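Why Does Bread Turn Brown When You Toast It?

by Miroslava Boiko

Print this page | E-mail this page to a friend

Good morning, everybody! I hope you have had your breakfast, because we are going to talk about toast, and talking about toast on an empty stomach is very hard to do. I know, because I am writing this at half past six in the morning and my own bread is still in the bag.

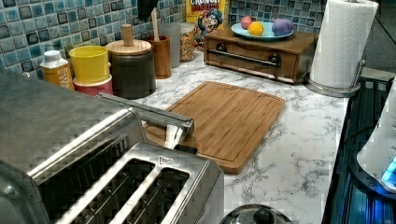
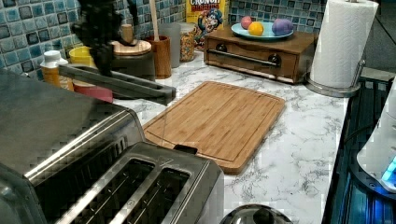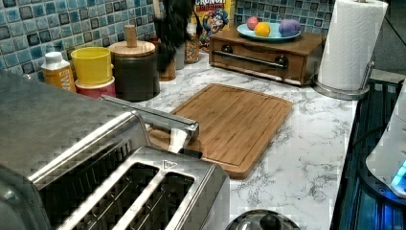
A toaster on the kitchen counter, with a cutting board close by.

A reader named Đạt Tôn wrote to me in November with a very good question. He wanted to know why bread is white and soft when it goes into the toaster and brown and crunchy when it comes out, and whether the toaster puts something on it. What a thing to wonder! The toaster puts nothing on it at all, Đạt. It only makes heat. Everything that turns the bread brown was already inside the bread, waiting for somebody to warm it up.

What is bread made of?

Before we get to the toasting, we have to talk a little about the bread itself. Most bread is made from flour, water, yeast and a pinch of salt. Flour is made by grinding up the seeds of a grass called wheat. A seed is a sort of lunch box for a baby plant, so it is packed with things a baby plant needs to grow. The biggest part of that lunch is starch. Starch is made of lots and lots of tiny sugars holding hands in a long line, although it doesn't taste sweet, because they are holding on so tightly that your tongue can't tell they are sugars.

There is something else in the flour too, called protein. Protein is made of smaller pieces called amino acids (say it like this: uh-MEE-no acids). It is the protein that makes dough so stretchy. If you have ever pulled on a lump of bread dough and watched it spring back like a rubber band, you have met the protein in wheat.

Then there is the water. A fresh slice of bread may look dry, but there is quite a lot of water hiding in it, and that is why it bends and squishes when you press it with a finger. Remember the water. It comes back in a minute!

In goes the bread

When you push down the lever on a toaster, electricity begins to run through some thin wires inside. The wires are made of a special metal that doesn't let electricity through easily. The electricity has to push and shove its way along, a bit like you trying to get down the school hallway when everybody else is coming the other way, and all that pushing makes the wires very hot. They get so hot that they glow orange.

Now, the wires don't touch the bread, so how does the heat get across? Some of it travels through the air. But most of it shoots straight over as a kind of light that your eyes can't see, called infrared. You have felt infrared before, even if you didn't know its name. When you stand in the sunshine on a chilly day and your face feels warm, that's infrared landing on your cheeks.

The first thing the heat does is chase the water out of the outside of the bread. The water turns into steam and floats away. For a while the bread doesn't change color much, and if you are hungry you may begin to think the toaster is being lazy. It isn't! It is busy drying. Wet things have a hard time getting hotter than boiling water, and boiling water isn't hot enough to make good toast. This is also why boiled potatoes stay pale and fried potatoes turn golden.

Then comes the brown

Once the outside of the bread is dry, it can get much hotter, and now the sugars and the amino acids begin to bump into each other and join up. They make new things that weren't in the bread before. Those new things join up with others and make still more new things, and before long there are hundreds of them. Many of them are brown, and many of them smell wonderful.

This has a name, and it is a grand one: the Maillard reaction. You say it "my-YAR," and it is called after a French scientist who studied it a long time ago. You don't have to remember how to spell it. I have to look it up myself nearly every time.

Once you know about the Maillard reaction, you will start to find it all over your supper. It browns the crust on a loaf of bread, the top of a pancake, the edges of a cookie and the outside of a hamburger. It helps to make roasted coffee smell the way it does, and pretzels too. My grandmother, who grew up beside the river in Derkach, used to brush milk over her buns before she baked them, and they always came out a deep, shiny brown. Milk has both sugar and protein in it, you see, so she was giving the buns an extra helping of just what they needed. She had never heard the word Maillard in her life, and her buns were better than mine.

Why does it go crunchy?

Do you still remember the water? The outside of the toast has lost most of its water, and without it the starch and protein go stiff. When you bite down, the stiff parts can't bend, so they snap. Crunch! The middle of the slice is thicker and farther from the heat, so it keeps more of its water and stays soft. A thin slice may dry out all the way through, and a thick slice can be crisp outside and almost like a pillow inside.

And if you put your hot toast flat on a cold plate, the steam underneath gets trapped and turns back into water, and then the bottom goes soggy. People in some houses stand their toast up in a little rack for this reason. At the Bullima tea room, where my sister and I used to share a plate of cinnamon toast, they leaned the slices against each other like two playing cards, and that worked very nicely.

What about burned toast?

If the heat goes on too long, the browning goes too far. The sugars and starches begin to break down until there is mostly carbon left. Carbon is black, and it tastes bitter. It is the same stuff that makes up most of a lump of charcoal. Light golden toast tastes best and is better for you as well, so if your slice comes out black, it is all right to ask for another.

Here is something funny. A second round of toast often browns faster than the first one, even when you don't touch the dial. Many toasters are already warm inside from the first round, so the bread gets a head start. Keep your nose ready!

Something to try

Ask a grown-up to help you with this one, please, as toasters get very hot. And never, ever poke a fork or a knife or anything else into a toaster, even if your bread is stuck. Tell the grown-up, and let them unplug it and wait for it to cool.

You will need 3 slices of the same bread, a toaster, and a pencil and paper.

Keep the first slice just as it is. Toast the second slice on a low setting. Toast the third slice on a medium setting. When they are cool enough to touch, put them next to each other and look, sniff, press and taste. Write down a word or two for each one.

If you have a kitchen scale, you can weigh a slice before and after toasting. The toast should be a little lighter. Can you say where the missing weight went? (I have given you a big hint already. It floated off!)

You might also like to try different kinds of bread on the same setting. Sweet breads, like raisin bread or brioche, brown very quickly, and plain white bread takes longer. Have a think about what is in the sweet bread that might hurry it along, and if you work it out, do write and tell me. I read all of your letters, even the ones with jam on them.

More from Kitchen Questions

Why do onions make you cry?
Why does popcorn pop?
What makes the holes in Swiss cheese?
A visit to the Prukstead flour mill
How does salt melt ice?
Why is the inside of an egg two colors?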